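I bought the Ikero trail shoes in December with my own money, after two winters in a pair of Maddens that had worn flat under the ball of the foot. They cost 60 dollars more than the Maddens did. I have put 240 miles on them since then, mostly on packed dirt and gravel, with the last stretch of every run on sidewalk. This is what I think so far.

**Fit.** I wear a 10 in most brands and needed a 10.5 in these. The heel is snug and the toe box is wide enough for thick socks. The tongue is thin and slides to the outside unless you run the lace through the small loop in the middle, and the loop is easy to miss. My friend Fatima Motaung has the women's version and says hers ran true to size, so try them on in a store if you can.

**Ride.** The foam is firm. Coming from the Maddens, I thought it was too firm for the first couple of weeks, and my calves were sore after anything over an hour. It softened a little, or I got used to it. On gravel I like it a lot, because I can't feel every stone but I can still tell where my foot is. On concrete it slaps.

**Grip.** Good on dry dirt and loose gravel, good on wet grass. Poor on wet wood. There is a footbridge on my usual loop and I walk across it now when it rains. The lugs under the heel have rounded off on the outside edge, where I land. The ones up front look close to new.

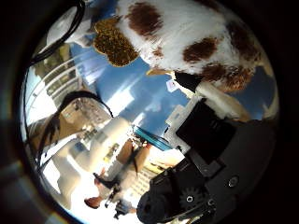 **Upper.** The mesh drains fast and dries overnight if you pull the insoles out. It lets in fine dust, and I end most summer-type runs with gray socks. One of the printed overlays has started to lift near the little toe on the left shoe. I put a dab of shoe glue on it and it has held for 12 runs. The laces are flat and stay tied.

**Compared with others.** The Brostier is the shoe people usually bring up next to this one. I borrowed a pair from Fredy Carhuamaca for a week. It is softer and better on pavement, but the heel moved around on side slopes and I didn't trust it going downhill. Fredy runs mostly on roads and loves his. I have also tried the Kaimal on at the store. It pinched across the top of my foot and I didn't get any further with it.

**Durability.** The store told me to expect 400 miles. I think the midsole will get there. I am less sure of the heel rubber, and if you run a lot of pavement to reach your trails you will probably wear it down sooner than I have.

**Price.** High for what it is. The older color, a dull green, was marked down when I last checked and is the same shoe underneath. I would buy that one.

I'm giving the shoe four out of five. It loses a point for the tongue and the lifting overlay, which shouldn't happen at this price. If most of your miles are on dirt and you like a firm shoe, go half a size up and use the lace loop from the first day. For mixed road and trail I would look at the Brostier first.

Updated 2018-02-23 with the mileage and the note on the glue.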